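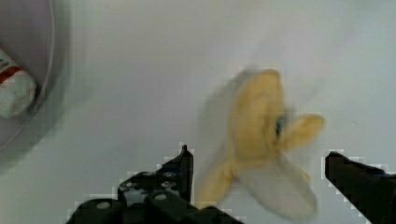
October, 8.40 am
Etlow bench, entry 721

Started by going through the Rengifo kitchen set and working out what is still in it. The inventory sheet taped inside the cupboard door says one thing, the cupboard says another, and the table has its own opinion. I've gone with the table.

The sheet lists "fruit, assorted". Whoever wrote that has gone on to better things and left us to work out the assortment. Present this morning: strawberry, orange, apple, banana. The orange is only ever half an orange. I have looked for the other half in the Flerus tub and in the drawer under the kettle and I'm ready to believe it was sold that way.

Wiped the table down first, with the spray from Karkcombe that smells of pears. It takes marker off well enough but the mounting holes fill up with the stuff and then you get a little ring around each one when it dries. Cotton buds. We are out of cotton buds. Used the corner of a paper towel rolled to a point, which is slow and makes you feel like you're cleaning a flute.

9.30. Ketchup on its plate. I know a bottle of ketchup lying down on a plate isn't how any household serves it, but stood up it gets knocked over, and then it rolls, and it's a long way to the floor for something with a cap. On the plate the rim stops it. The plate is the see-through purplish one. There used to be 2 of these and the other went to the tea room, where it is now somebody's favourite and we won't be getting it back.

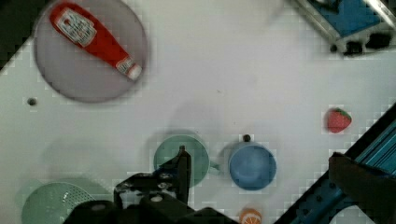

Ketchup on plate, cups at the near side, strawberry out on its own.

Cups: green and blue, close together. They started the week well apart and have been drifting towards each other ever since. I don't object. If you're setting up after me, put the green one down first and the blue one by it, and don't try to nest them. They will go in, they will not come out, and you'll be standing at the sink with warm water for ten minutes like I was.

Tried the fruit in a row along the near edge. Looks like a greengrocer's that's about to close. Left it, as a row is at least easy to put back.

To buy, or to beg from stores:
cotton buds
felt dots for the bottom of the pans (the grey ones, 20 to a sheet)
a lid for the pot, if such a thing was ever made
labels that survive the pear spray

11.15. Pans. The black pot and the black pan both live over on the left and the slotted spatula goes between them, partly under things, partly on top of things, wherever it gives the least trouble. It's the worst-behaved item in the set. The handle is longer than any space I have for it. Somebody suggested a hook, and there is a hook, on the wall, holding a coat.

The colander I like. It's green, oval, a tab at each end, and it stays where you put it. If the whole set were colanders I'd be home by three. 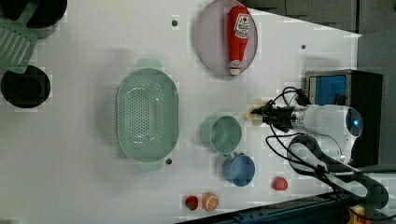
Bench book 2, p. 20

Picked up again after lunch. Read the above and I stand by all of it except the remark about the coat, which is mine.

Moved the colander so its long side runs away from you. Crossways it ate the middle of the table and everything else had to crowd in at the edges. It's better this way and there's room to get a cloth past it. I'd call this layout C. Layout A was how it came out of the box and layout B was a mistake.

The greens still don't match. Colander, spatula and cup were all bought as green, on one order, and the catalogue had one word for the lot. Put side by side under the ceiling lights they look like three paint samples from a couple who aren't speaking. Not worth sending back.

2.50 pm. The toaster oven. It's the only thing out there that could be plugged in and do something, and the cord is the trouble. It's a coiled one and it wants to sit exactly where you'd like to put your hand. 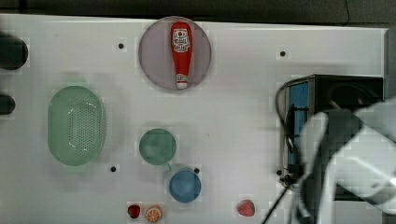
I've tried tucking it behind, and it springs round to the side again by the time you've filled the kettle. A twist tie would do it. Velcro would do it better, and there's a roll of Velcro on the order sheet from last winter, 2000 mm, ticked as received and never seen by anyone I've asked.

Glass door faces left, towards the plate. Leave it that way. The last time it got turned we lost half a morning deciding which way it had been.

Still open:
orange, other half
Velcro
whether the ketchup label needs a bit of tape over it before it starts to lift
rewrite the cupboard sheet so that it says what the fruit is

4.20. Did the cupboard sheet. Ran out of room at "spatula, slotted, green (see also: other greens)" and had to finish on the back.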